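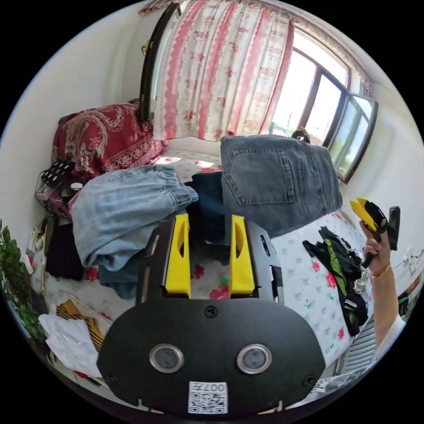

Issue 777

Udilness Residential Services – Household Support Desk
Site: Ashby, upper floor bedroom
Category: Storage and clothing care
Opened: February 11, 2022
Priority: Normal
Status: Closed, with one follow-up item

Summary of request

The resident reports that the Skalto wardrobe in the upper floor bedroom can no longer be closed. The lower drawer stops short of the frame, and the left door springs open when the drawer is pushed. The resident also reports a stale smell on denim items stored in the drawer since January. Assistance is requested with the drawer, the smell, and the return of the clothing to storage.

Initial response

The resident was asked to stop forcing the drawer and to take everything out of it. The support desk advised that the clothing be placed on the bed, on top of the sheet, and that the casement window be kept open while the work was under way. The resident was also asked to check all pockets before anything was sent for washing.

Log

Entry 1. Clothing placed on the bed. The light-blue jeans with the elasticated hem and the darker gray-blue jeans were set down in separate places, with a dark navy garment between and beneath them. A darker blue denim item and a black piece were left toward the other side. The remaining dark clothing, black with a section of green, was put down on the right in one heap, to be sorted last.

Entry 2. The drawer was examined while empty. It still stopped short, and the contents were therefore ruled out as the only cause. A sock was found behind the drawer back, pressed against the rear panel. It was removed. The drawer then traveled farther but did not close fully.

Entry 3. Left runner inspected. The front screw had worked loose and its head was catching on the drawer side. The screw was tightened by hand. The drawer now closes and the left door stays shut. No parts were replaced.

Entry 4. Smell investigated. The inside of the drawer was dry to the touch, but the lining paper had a noticeable odor and was discarded. The drawer was wiped with a cloth and mild soap and left open to air for 5 hours. The resident confirmed that several pairs of jeans had been put away in January before they were fully dry. The support desk considers this the likely source.

Entry 5. Clothing sorted. Denim was separated from the other dark items. The resident was advised to wash the jeans inside out, on a cool setting, and to fasten any buttons first. The pair with the row of small studs is to go in a mesh bag so that the studs do not mark other garments. Garments with metallic details were pulled from the heap and are to be treated the same way.

Entry 6. Query from resident: can the rose-patterned sheet be washed with the jeans to save a load? Advice given: no. The sheet is white apart from its gray motifs, red roses and green leaves, and dark denim may bleed onto it. It should be washed separately. The large red cushion at the head of the bed does not form part of this request. The resident was reminded to check its care label before any washing, as strong reds can also run.

Entry 7. Drawer refilled on a trial basis with clean, dry items only. Trousers were folded in thirds and stood on edge, with knitwear kept on the shelf above. The drawer was opened and closed 7 times without catching.

Resolution

The drawer fault was caused by a loose runner screw together with an item lodged behind the drawer. Both have been corrected. The smell is attributed to damp clothing in a closed space and should not return provided that denim is left to dry completely – up to 32 hours for the heavier pairs when dried indoors.

Follow-up

New lining paper has been requested from the Plemura supply room and will be delivered to the resident. It should be laid only after the drawer has been checked once more for odor. If the runner screw loosens again, the resident should leave the drawer closed and reply to this ticket, quoting the issue number. A replacement runner will then be ordered.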